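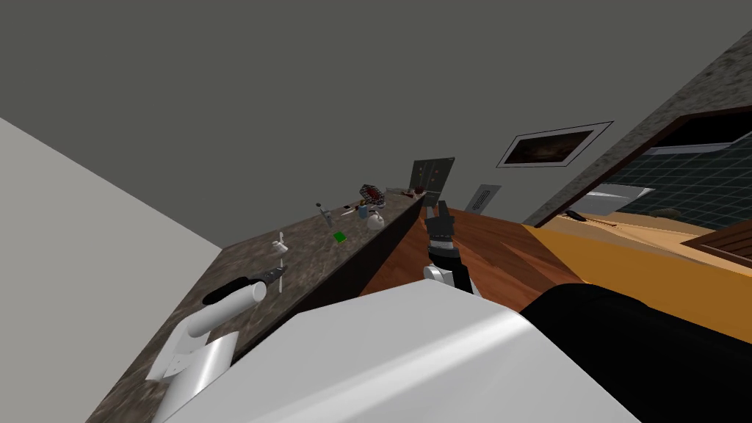 According to Bestholm, the arm speed limits in the spec sheet only matter once people share the room, so you can leave them off in simulation. I'm not sure I buy that.

Asked Oct 3, 2025

We run kitchen tasks in simulation with a two-armed mobile robot before anything goes to the test unit at Funham. Our written practice says the sim has to use the same joint and speed limits as the hardware. It slows us down a lot and half the team wants to drop it. Is there a standard that says one way or the other? And what do people do about knives on the counter?

Answer 1 (9 votes)

I don't know of a standard that tells you how to set up a simulator. The safety standards are about the real machine and the real room, and they want a risk assessment. What you do in sim is your own house rule, but if you cite sim runs in that assessment, the limits have to match or the runs are no use as evidence.
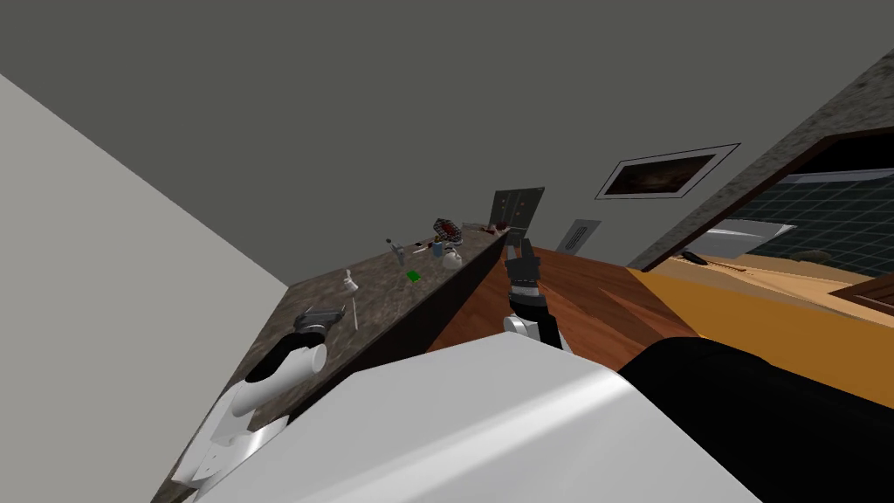
We keep two config files. One has limits off and is for messing around, and nothing from it goes in a report. The other is locked to the hardware values and every run gets logged with the file version. At Multgate we did nearly 900 locked runs before June and the slow part was resetting the objects - the limits cost us very little. Time yours before you argue over it.

On knives: treat any blade as a no-go object until the gripping task has passed with something blunt of the same size. Write down a keep-out distance for the arm that isn't doing the task too. People forget the second arm.

Answer 2 (2 votes)

Just leave the limits on. We turned them off at Montecinos and had to redo everything.

Answer 3 (0 votes)

depends on your insurer, ask them first. also which simulator is it? some of them ignore the speed limits anyway unless you tick a box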